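Pavithra Murthy has a test for anyone who tells her the household robot is about to arrive. She asks them to describe how they put away a fitted sheet.

"They start with their hands in the air, like so," she says, pinching two invisible corners. "Then they stop talking. And I say, fine, now write that down for a machine."

Murthy spent 12 years running the back rooms of hotels before she joined Eresance, where her job is to decide which chores are worth teaching to a robot and which should be left alone until everyone involved has retired. Her list has 70 entries. She will let you read it, but she won't let you photograph it, mostly on account of the remarks in the margin. Next to "descale kettle" she has written "my husband can't either."

How many of the 70 can a machine do today?

"Do, or do while I'm watching?" she asks. Pressed, she gives me 22 for the second kind. For the first she looks out of the window for a while and says two. Wiping a flat surface is one. The other is moving an object from one side of a flat surface to the other, "provided you didn't mind much which object."

She is kinder about shop floors. Lundholm, which packs bathroom fittings, has had an arm loading cartons since October, and Murthy speaks of it as one might of a dull but solvent son-in-law. The cartons are all the same size. They come from the same direction. "It's a lovely life," she says. "If my kitchen were like that I'd do the dishes myself."

Her colleague Ifeanyi Nwachukwu, who sits in on the second half of our talk and eats most of the cookies, thinks she is too gloomy. He points out that a few years ago the grasping alone would have filled a conference. "Now we complain that it put the cup down in the wrong place," he says. "That's progress. That's what we complain about with people."

"I never complained about where people put cups," says Murthy.

"You complained about mine this morning."

The argument they keep returning to is tidying, which both agree is the chore people want most and explain worst.
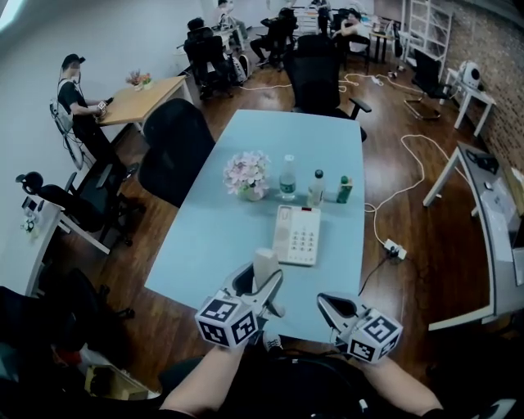
Tidying a table is number 31 on the list, and Murthy considers it harder than anything to do with laundry. The movements are the easy part, she says, and people can supply those by the hour with a pair of hand-held grippers. What gets her is the judgment. Take a table with a desk phone, a couple of bottles and a pot of pink artificial flowers on it. "The phone stays. The flowers stay, God help us. The bottles go, unless one of them is yours and you're coming back for it." Nwachukwu says a machine could simply ask. Murthy says she had a trainee who simply asked, and by lunchtime the guests were hiding from him.

She doesn't own a robot of any kind. Her sister gave her a vacuum that drives itself, and it now lives with Nwachukwu, who reports that it does the hall very well and has a grudge against one particular rug.

I ask when she would trust a machine alone in her home for a day. She wants to know whether she'd be allowed to lock the kitchen.

"Then next year," she says. "It can have the hall."

Nwachukwu takes the last cookie and leaves the plate on the windowsill. Murthy watches him do it, and waits until he has gone before she picks it up.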